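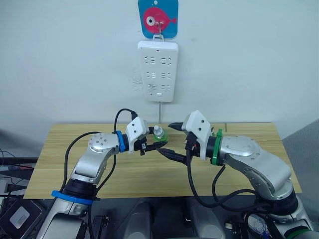 Bisness > Espaços de trabalho > Conversas

A mesa, a parede e a tomada

Tempo de leitura: 4 minutos

A responsável pela montagem das salas da Lorkisent recebeu-me de pé, com uma fita métrica no bolso do casaco. Trabalha nesta casa desde a abertura e conhece as 17 salas pelos desenhos que têm nas paredes, muito mais do que pelos números que aparecem nas plantas. Eu tinha pedido uma conversa sobre mobiliário. Falámos bastante de mesas, mas também de cabos, de ganchos e de um peixe cor-de-rosa.

“O peixe foi uma ideia para as pessoas encontrarem a sala”, conta ela. A placa é quadrada, azul, de cantos arredondados, e o peixe olha para a direita. Noutras salas há um barco, uma pera e um chapéu. “Eu digo ‘leva isto ao peixe’ e toda a gente sabe aonde ir. Se digo ‘leva isto à sala nove’, vão primeiro à recepção perguntar.”

Por cima do peixe há um gancho adesivo transparente e, nele, uma régua de tomadas branca, pendurada na vertical. Pergunto se não lhe custou tapar uma parte do desenho. Ela encolhe os ombros. “Custou um pouco. Mas o olho ficou à vista, e a cauda também. Para mim continua a ser um peixe.”

A régua na parede é uma escolha que ela defende com calma. No primeiro ano, as réguas estavam no chão, debaixo das mesas, e era preciso ajoelhar-se para ligar um carregador. Depois passaram para cima do tampo, onde ocupavam lugar e andavam de um lado para o outro. “Na parede eu vejo tudo. Vejo o interruptor, vejo quais as tomadas que estão ocupadas, e o cabo desce direito até atrás da mesa. Gosto de um cabo que desce direito.”

Tem regras para isto, escritas à mão numa folha que me mostrou e que não me deixou levar. A parede limpa-se antes de colar o gancho, e o gancho fica sem peso até ao dia seguinte. Cada régua é ligada directamente à tomada da casa e nunca a outra régua. Aparelhos que aquecem, como chaleiras, ficam na copa. Duas vezes por ano, uma delas em agosto, quando há menos gente, ela passa por todas as salas e puxa um pouco por cada gancho, com a mão.

“Já caiu algum?”, pergunto.

“Um, na sala da pera. A parede tinha sido pintada há pouco tempo e eu tive pressa. A tinta veio com o adesivo.” Desde então espera mais tempo depois das pinturas e guarda um frasco da tinta branca no armário, para os retoques. Quanto às pequenas manchas que as mãos deixam na parede, diz que já fez as pazes com elas. “Uma parede branca onde se trabalha nunca fica branca por inteiro. Limpo com um pano quase seco. Se esfrego muito, faço uma mancha maior e mais brilhante, e isso é pior.”

Passamos às mesas, que são de madeira clara, com o veio em riscas bem marcado. Foram encomendadas à Plumatton, 21 no total, do modelo a que a oficina chama Bai. Cada uma tem 180 centímetros de comprimento e 70 de largura. Ela tinha pensado primeiro num tampo escuro e chegou a pedir uma amostra. “Levei a amostra para a sala e ao fim da tarde a luz parecia outra. Devolvi no mesmo dia.”

Uma coisa de que não gostava no início eram as juntas. No tampo da sala do peixe há uma, estreita, mais para o lado direito, que vem da parede para a frente. “Eu queria tudo inteiro. Na Plumatton explicaram-me que assim era mais fácil transportar pela nossa escada, e têm razão, a nossa escada é má.” Hoje passa a ponta de um cartão pela junta quando limpa, para tirar as migalhas e o pó do lápis. — E a água? — pergunto. Ela faz uma cara séria. “A água tira-se logo. Não se deixa um copo molhado em cima da junta. Isto digo a todos, mesmo aos que não perguntam.”

A mesa fica perto da parede, do lado da régua de tomadas. Durante algum tempo experimentou pô-la no centro da sala, como nas revistas, e os cabos atravessavam a passagem. Mudou-a no fim da mesma semana. Cada mudança custa-lhe cerca de meia hora, com duas pessoas, e ela prefere levantar a mesa a arrastá-la, por respeito ao chão e aos vizinhos de baixo.

Pergunto o que mudaria ainda, se tivesse orçamento. Fica a pensar mais tempo do que eu esperava. Queria réguas com o cabo mais comprido, e queria que fosse branco em vez de cinzento, porque na parede o cinzento nota-se. Queria também uma placa de reserva com o peixe, para o dia em que decidir descolar o gancho. “Não sei o que vai ficar por baixo. Talvez saia bem. Talvez eu deixe lá o gancho para sempre.”

Antes de eu sair, foi à sala da pera medir a altura de outra régua e pediu-me para segurar a ponta da fita.

Texto publicado em março de 2018.

Contacto | © Bisness, todos os direitos reservados | Voltar ao topo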